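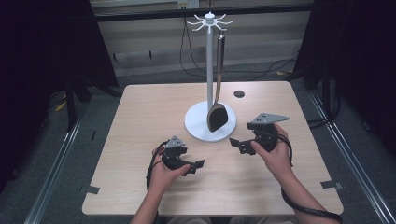

White utensil stand, eight hooks, one spatula on it so far.

Utensil stands with hooks – keep or toss?

printmouse14
ok so I'm redoing where the cooking tools live. drawer is jammed, can't open it w/out a ladle catching. Got the white stand w/ the pole and the hooks around the top. Only hung the big dark spatula so far, the one with the long metal handle. Question is do these things stay upright once they're full?? or am I going to be picking up whisks off the floor all winter. Counter space is not great here. Table is fine.

dorrie_k
Had one for years. Fine if you load it even. Heavy stuff across from heavy stuff. One spatula on one side is nothing, don't worry about it.

Hammertoe
Disagree with all of it. Crock. Get a crock. You grab, you drop it back in, done. With hooks you have to aim. Every. Time. I've got a Folulard crock that holds everything I own and it cost less than lunch.

dorrie_k
and the crock has an inch of crumbs in the bottom, don't tell me it doesnt

Hammertoe
it has some crumbs

printmouse14
lol. I had a crock. It cracked. Also the handles all look the same sticking up – no wait, other way, you stick the handles down and then the heads all tangle. The slotted spoon and the masher were basicaly married.

Kiyoshi Tsuji
Cooked on a line for a while. We hung everything, from a rail though, not a stand. Rail on the wall beats both. Screws into the stud, never moves. If you rent, ok, stand. Weigh your tools first. My big ladle is 300 grams which is plenty on one hook. Things I'd check on a stand:
- does the handle hole fit over the hook easily
- does the head clear the base when it hangs
- does the pole wobble where it meets the base

printmouse14
Rent, so no rail. Second one is what I was wondering about. The spatula hangs really low, head is just over the base. Wide round head too. Nothing longer is going on there I guess. I have a pasta fork that's longer, that'll have to go back in the drawer.

Hammertoe
so the drawer still has stuff in it. so what did the stand fix

printmouse14
the drawer OPENS

saltlick_jen
Mine is a Cestero, not the same shape but same idea. Long stuff I hang so it leans out past the base. Looks dumb. Works. Wouldn't put anything hevy on it like that tho
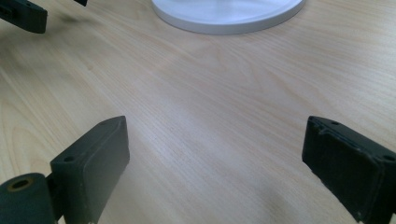 Kitchen & Table board, p. 2

printmouse14
other thing – surface. I keep going back and forth on where it sits. Base is flat on the tabletop, light wood grain, really pale. Does anyone put felt under theirs? Worried about a ring. I slide it when I wipe down.

dorrie_k
Felt, yes. Little stick on dots. Change them when they get gross. Plain base will drag grit across the finish, had that happen with a fruit bowl

Kiyoshi Tsuji
Not felt in a kitchen. Felt soaks up oil and then it's a greasy puck. Clear rubber bumpers. And lift it, don't slide it.

dorrie_k
Felt has been fine for me since December before last. I don't fry much.

Kiyoshi Tsuji
There you go. I fry.

Hammertoe
what's the table, real wood or the printed kind? If its printed you can be pretty rough with it. Real and oiled, I'd use a coaster or cork thing under it.

printmouse14
not sure! came with the place. The grain goes all loopy in one area and then dead straight, very fine lines. I never see any wear on it but I also never looked hard.

saltlick_jen
Look at the edge. If the grain wraps over the side and lines up w/ the top could be solid. If there's a strip stuck on, it's not. My Miyazaki desk fooled me for ages, there was a strip.

Hammertoe
either way cork. 14 cents worth of cork

dorrie_k
Also, and I know you didn't ask, give the pole a twist every so often if yours screws together. Mine backs out. Sekarlow has a lower one with a fatter base, my sister in law swears by it, I think it's ugly.

printmouse14
ok decision. Bumpers AND lifting it. Heavy ladle across from the spatula. Pasta fork in drawer. Measuring spoons I'm putting on there whether they belong or not

Hammertoe
they don't. Measuring spoons go in the crock

Kiyoshi Tsuji
Measuring spoons go on a nail inside the cupboard door.

dorrie_k
he rents!!

printmouse14
she. and there's already a nail in the cupboard from whoever was here before so I might do that. will report back when the whole thing's loaded. still need to find the whisk

Last post May 7, 2020 | 2,258 views
Print this thread | E-mail this thread
Contact the moderators | Copyright Kitchen & Table board | Back to top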